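Clothes swap returns to Groldale this May, and I've already started on my wardrobe

If you live anywhere near Groldale you'll probably have seen the posters by now. The clothes swap is back at the old chapel hall in May, and it's going to be bigger than last time (which, if you were there, you'll remember was already a bit of a squeeze!).

I went along to the first one last autumn with a bag of things I hadn't worn in years and came home with a raincoat, two shirts and a very nice scarf. I didn't spend a penny. So when I heard they were doing it again I rang up straight away to get the details, and I've been told I can pass them all on.

Doors open at 10am and the swapping carries on until 3pm. Last time 37 rails were filled by lunchtime, and this year the organisers have borrowed more from the theatre group over in Soltdale, so they'll have 42 to play with. They reckon they can take 2,000 pieces if everyone brings clean things and doesn't turn up with four bin bags each, which I'm told somebody did.

The rules are the same as before. You hand your clothes in at the door, you get a token for each one, and you spend your tokens on whatever you like. Children's things go on a separate table and you don't need a token for those, just take what fits. Coats are worth two tokens, and so are boots if they've still got some life in them.

There was a bit of grumbling last time about knitwear. Lots of it came in with holes or bobbles, and it ended up in a sad heap under the stage. This time there'll be a mending corner, run by the ladies from the Simiyu wool shop on Mill Street, and they'll darn small holes while you wait. I'm really pleased about this as I've got a cardigan with an elbow that's been out since Christmas.

I've been sorting through my own jumpers this week, and it takes far longer than you'd think. You pull one out, lay it on the bed, decide it can go, and then remember how warm it is. Rust brown seems to be the colour everybody is after at the moment, so anything in that line should go quickly. Fine knits do well too, as long as the ribbing at the hem hasn't gone baggy.

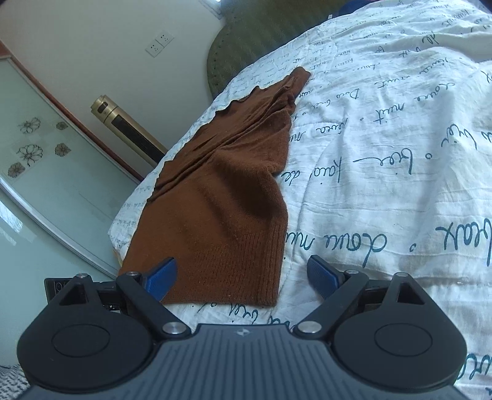

What to bring, and how to get there

Clean clothes, shoes in pairs, bags and belts are all welcome. No underwear, no swimwear and no pillows, please. Hangers would be a big help, as they ran out by eleven last time and we were all draping things over the radiators. If you can drop your clothes off the evening before, the hall will be open from 6pm until 8pm and you'll skip the queue in the morning.

Parking is tight on Chapel Lane, so use the car park behind the library and walk up through the gardens. The 42 bus from Soltdale stops right outside the hall (handy if you've got a heavy bag). There's a ramp at the side door, and the loos are on the ground floor.

Tea, coffee and cake will be on all day from the Bonutberg café, who are bringing their cinnamon buns. I'd go early for those. The cakes are the one thing you do need money for, and it's cash only, so don't get caught out like I did!

Anything left at three o'clock will be packed up for the charity shop in Soltdale. If you can stay behind for half an hour to fold, they'd love to have you, and there's usually a bun or two left for whoever sweeps up.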